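Jun 8, 2022

Shellac again. I know, I know. Győző has already told me I'm not allowed to say the word at lunch.

So the Wirkwood batch is the one I mixed in February and then forgot on the top shelf behind the citrus thinner. I finally got it down this morning and did the drop test on glass: a blob, a lid over it, go and have a coffee, come back and poke it. It should go hard enough to take a fingernail without a dent. It did not. It went to a sort of chewy toffee and stayed there, and when I rolled it between my fingers it smelled faintly sour. That's four months in the bottle, which is shorter than I'd have hoped, but the top shelf sits right under the skylight and gets properly warm in the afternoon. Binned it (in the metal can with the lid, not the normal bin, please, whoever did that last time).

Mixed fresh. Two-pound cut, Cesley blonde flakes, the dewaxed ones. I ground them in the old coffee grinder first and it makes such a difference! Whole flakes take me all day and a night with shaking, and the ground ones had mostly gone by the time I'd swept up. There's always a bit of sludge at the bottom. I strained it through a paint filter, then through a scrap of old T-shirt, and the T-shirt did the better job.

Test boards, in the order I did them:

Board A, maple, fresh cut, padded on, no sanding between coats. Lovely colour, barely shifts the maple at all. Slight ridges where I overlapped.

Board B, maple, same cut, brushed. Brush marks you could plough a field with. My fault, I went back over it. I always go back over it.

Board C, walnut offcut, padded, light rub with 400 after the second coat. This is the keeper. Celeste walked past and asked if it was the oil finish, and she doesn't say nice things for free.

Board D, walnut again, but with the Virág amber instead of the blonde. Too orange for me, though I can see it on something older, or on pine where you want to pretend it's been in somebody's kitchen since the war. 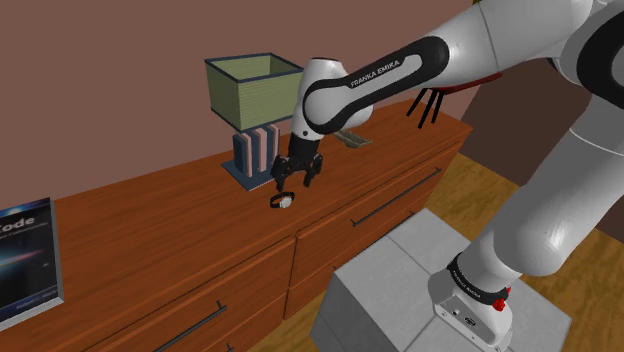
Big flat surfaces are where I keep coming unstuck. A test board is the size of a paperback and you can get across it in one go without thinking, and then you move to a real piece and the edge you laid down a moment ago has already grabbed. A wooden dresser has just the sort of top I mean: one sweep end to end or you've had it, and no stopping halfway to fix a drip. Celeste's advice is to land the pad like an aeroplane, already moving when it touches, and lift off the same way at the far end. I've been practising on the bench with a dry pad and feeling like a goose. Her other advice is to use less. Charge the pad, tap it out on a bit of scrap, and if it leaves a wet shine behind it you've got too much on.

Also tried a few drops of mineral oil on the face of the pad, the French polisher's way. It glides, no question, but then you have to get the oil back out again with spirits at the end and I rushed that bit. Cloudy streaks. Left it on the rack to see whether it sorts itself out. Győző says it won't. He's probably right, but I've been wrong about shellac in both directions before.

The other job today was the sticking drawers. Three things to check before anyone reaches for a plane, and I'm writing this down mostly because I reached for a plane. Is the carcass sitting square on the floor? Are the runners clean? Is it simply a humid week? Mine was a humid week AND a runner with a great gob of old wax on it, hard as a lolly, with grit stuck in it. Scraped that off with a card scraper, rubbed on a bit of plain candle and the drawer went in with two fingers. The plane shavings I'd already taken off can't be put back, so that drawer will rattle a bit come winter. Oh well.
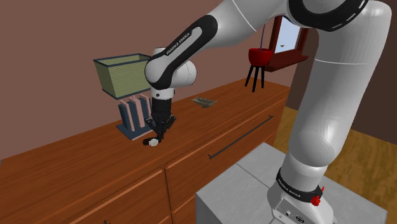 Costs, before I lose the receipt. The grinder was mine from home. Flakes and a fresh jug of metho from Wirno came to $21, which I've put in the book. I only paid that because they had the small bag, and the big bag is better value if we'd get through it, and we won't, not if we do the sensible thing and mix small. My vote is a jam jar at a time, date on the lid in marker. The forgotten bottle had a date on the label and the alcohol had wiped it clean off, so put it on the lid!

Question for Celeste when she's back in: do you bother sealing the inside of the drawers at all? I did one with a single thin coat and it smells much nicer than the bare one, and I'm fairly sure oil would have gone rank in there. I've left the other bare so we can compare in a month.

Still to do:

Recut the pads. The old wool jumper is nearly used up, bring another one.

Second go at the big-surface business on the spare door panel, window shut this time, as the breeze was drying the near edge too quickly.

Move everything with alcohol in it off the top shelf. I got as far as the thinner and then the phone rang.

Look at the streaky walnut tomorrow with the raking lamp and own up to Győző either way.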